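Clavon needs helpers for its June open day. We will demonstrate Pidard, our sidewalk delivery robot, on the concrete lane in Curthorpe.

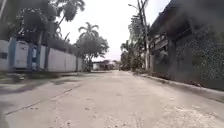
Shifts are 4 hours on Friday. You will greet visitors, keep them behind the line and answer simple questions about the route. No technical background needed.

**Pay:** $50 per shift, lunch included.

The route includes cracked and broken pavement, so wear sturdy shoes. 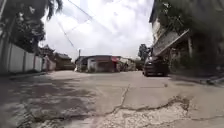

You must be 18 or older and able to stand outdoors. To apply, call the Clavon front desk, extension 2402.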